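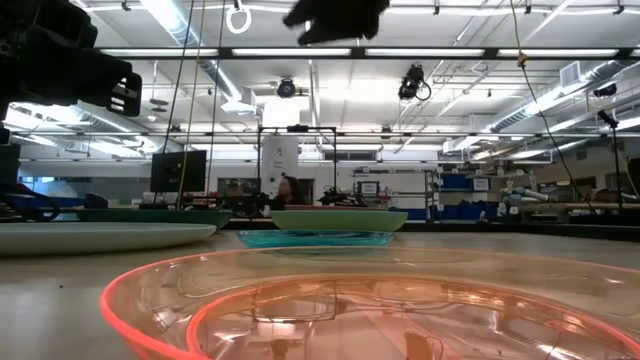

Zeeshan Mirani
26 March 2023

Long overdue update on the depth work, so get comfortable. The short version is that our segmentation is fine now and our depth is still lying to us whenever a surface is shiny or see-through. The translucent orange plate is my favorite troublemaker – it picks up the ceiling lights as white streaks and squiggles, and Polon (our perception node) loves to turn reflections like that into little cliffs.

So last week I sat down with 461 logged grasp attempts and sorted the bad ones by hand, with a big pot of tea. 51 of them came down to one thing: the planner trusted a depth value in the middle of a glossy plate. I had been blaming the controller for months, and I owe it a small apology.

The fix I'm trying is pretty plain. Polon finds the rim first, fits an ellipse to it, and fills the inside from the plate model. Raw depth only gets a vote near the edge. It adds 10 milliseconds per plate, and I can live with that.

Stacked rims are still a mess, I'm afraid. When two edges nearly line up, the fit hops from one to the other between updates and the planner keeps changing its mind. I'm carrying the last good fit forward for 2 updates and it's calmer – still ugly code, though, so please be kind when you read the branch.

If you've done rim fitting on clear plastic, I'd love to hear how you handle it!

Recent posts
Why Skumska replans so often
Moving our logs to Dastero
Afridi calibration notes, September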